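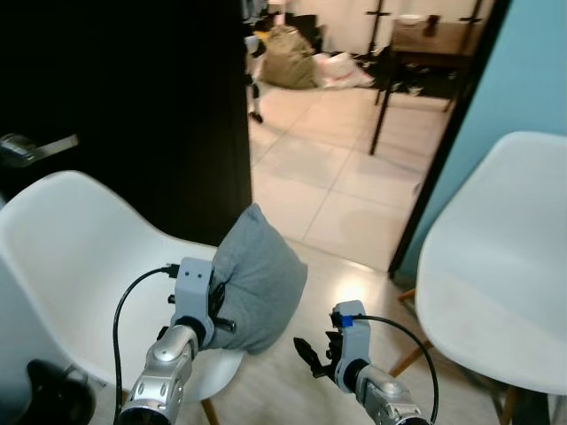

How Does Cloth Get Made? A Quick Guide for Kids

Look at your shirt. Now look closer. Closer. See the tiny lines? Those are threads, and somebody (or some machine) had to put every one of them there.

Cloth is everywhere. Socks, curtains, towels, tents, the cover on the cushion you're leaning on. Most of it starts out as fluff.

Step 1: Get some fibers

A fiber is a very thin hair of stuff. Some come from plants. Cotton is the fluffy part around the seeds of the cotton plant. Linen comes from the stem of a plant called flax. Wool comes from sheep, and silk comes from the cocoon of a silkworm — which is really a caterpillar, not a worm. Polyester and nylon are made in factories, mostly from oil.

One fiber by itself is weak. You could snap it easy.

Step 2: Twist it

Pull a bit of cotton ball out long and thin. Now twist it. Keep twisting! It gets stronger, becuase the fibers grab onto each other. That's spinning, and what you get is yarn or thread. People did it by hand for thousands of years, with a stick and a weight called a spindle. Then came spinning wheels. Then big loud machines.

Step 3: Weave it

Weaving is over, under, over, under. The threads that go up and down are the warp. The ones that go side to side are the weft. A loom holds the warp tight so the weft can zip across.

Thick threads make a bumpy cloth where you can see every crossing. Thin threads make a smooth one, like a bed sheet. 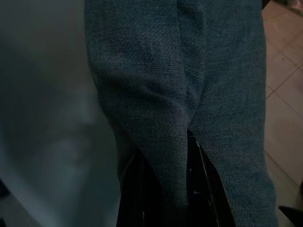 Step 4: Or knit it

T-shirts mostly aren't woven. They're knitted! Knitting is loops pulled through loops. Loops can stretch, so knitted stuff stretches. Tug your sleeve. Stretchy? Probably knit. Tug a pair of jeans. Not so much. (Some jeans have stretchy thread mixed in, so they cheat.)

Step 5: Add color

Dye can go on the fluff, the yarn or the finished cloth. Long ago it came from plants, bugs, even sea snails. Blue came from a plant called indigo. Heather gray is a fun one — you mix dark and light fibers before spinning, so the gray looks speckly up close. 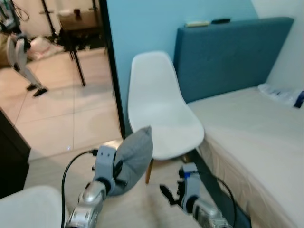

Some dyes wash out a little the first few times, so a new red sock in with the white shirts is a bad idea. Pink shirts for everybody.

Try it yourself

You need cardboard, scissors, yarn and tape. Ask a grown up before cutting.

Cut small slits along the top and bottom of the cardboard. Same number each end. Wind yarn up and down thru the slits and tape the ends at the back. That's your warp. Now take 2 other colors and go over, under, over, under. Next row, do the opposite. Push each row down snug with a fork.

Don't pull too tight or the sides squeeze in. Everyone does this the first time. When it's full, snip the warp at the back, a couple threads at a time, and tie the ends in knots.

Words to know

Fiber: a thin hair of cotton, wool or other stuff
Warp: threads held tight on the loom
Weft: threads that go across
Loom: the frame or machine you weave on

Next page in the Plodoteck Kids series: why does wool itch?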